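**Nikum opens up its care routine for the Berkisia laundry robot**

*Zokdale, Sat 26 January*

Nikum has today put its full care and set-up guide for the Berkisia two-armed laundry robot online, free for anyone to read. It covers the one machine we run at our Zokdale workshop, and it holds everything we have learned about keeping it in good shape since it was switched on in August.

We are really pleased with how this has come together! The guide runs to 116 pages and starts with the grippers, which need more looking after than any other part. Lint works its way into the jaws, so they are brushed out every morning and checked for play with a feeler gauge. The pads are changed after 1000 lifts — sooner if thin fabric starts to slip.

Cables get a chapter of their own. Each one is tagged, and the guide shows how much slack to leave at the wrist so that nothing pulls tight when the arm turns over. Six short checks follow, all done with the power off and all possible with ordinary hand tools.

The last part deals with setting the arms up again after a repair. Our team swapped a wrist motor before Christmas and wrote down each step as they went, including the two they got wrong the first time. The new motor has since done 1143 lifts, and the log is printed in full at the back.

Nakajima, our parts supplier, read the drafts and sent plenty of useful notes on bearings and grease. A printed copy will be kept at the workshop, and corrections from other robot owners are very welcome — please send them to the Nikum workshop desk.
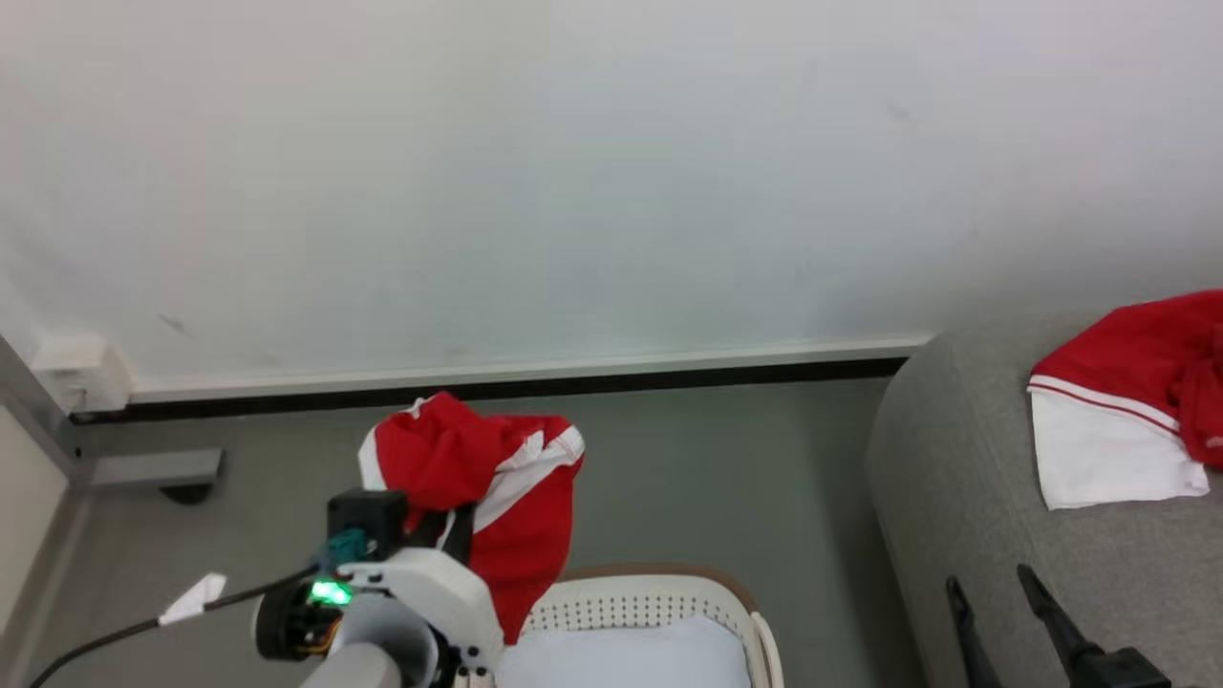

*The Berkisia robot lifting a red and white garment by the laundry basket.*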